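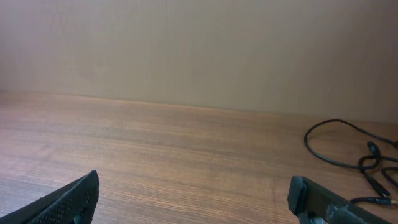 *A black cable on the table, from between the gripper's fingers.*

# About Stolholm

We're a small company that teaches robot arms to do the jobs most of us put off until after supper, and we're very glad you've wandered over to our page. Cables, towels, spoons in the dishwasher basket, the drawer where the rubber bands live: if it's dull, and it's in your house or at the back of your shop, there's a fair chance we've spent a month on it (or are dreading the month when we will).

People who visit us nearly always ask the same thing, usually before they have their coat off. Can a machine do the chores yet? It's a good question and we like it, so we'll try to answer it properly here.

## Some of them, sort of, on a good day

Folding a flat dish towel is in decent shape. So is moving cups from a rack to a shelf, as long as the cups are the kind the arm has met before. Wiping a counter goes well until somebody leaves a receipt on it. On the shop side, putting boxed parts into bins is pretty much routine for us now, and our friends at Ofori, who run a repair counter and parts room, have had one of our arms sorting returns since February.

Then there are cables. Oh, cables! A cup is the same shape every time you look at it, but a cord lies down differently each time you drop it, with a loop here and a little knot of bends there, and a plug at the end that wants to point its own way. You and I pick one up without thinking, give it a shake, and wind it around our hand while talking about something else. An arm with two fingers has to decide which bit of black line belongs to which, where to pinch, and what the rest of the cord is going to do once it's pinched. Our most recent tally was 50 clean coils out of 79 tries, which made us very happy, though we'd understand if you weren't ready to hand over your charger drawer.

## How we got started

Vidar Boström and Tamunoemi Tamuno met at Drurkwood, a furniture plant where they both looked after the packing line. The big machines there did wonderful work, and at the end of it all a person still stood at a bench tying up power cords for the desk lamps, one after another, all shift long. They talked about that bench for years. Eventually they rented a room, bought a secondhand arm, and set it up on a table, and that was Stolholm, more or less, although it didn't have a name until the bank asked for one.

Nikola Jabłońska joined to look after the grippers and has strong feelings about finger pads. Mio Nishimura runs the training sessions, and Emerson Mendonça answers the phone, visits customers and writes pages like this one (hello!).

## What we make now

Our main product is Tralum, the software that lets an ordinary arm learn a chore from a person who already knows how to do it. You guide the arm through the job, it has a go, you correct it, and so on for longer than you'd hope. It's in use at 4 workplaces so far. We don't sell a home version. We'd love to one day, but a house has stairs and toddlers and a dog under the table, and we want to be a good deal surer of ourselves first.

## Come and see us

We enjoy company, and we're happy to set up a demonstration if you call ahead. Bring a chore with you if you like, particularly one that fits on a tabletop. Extension cords are welcome, and so are fitted sheets, though Nikola would like it known that she's promising nothing on the sheets.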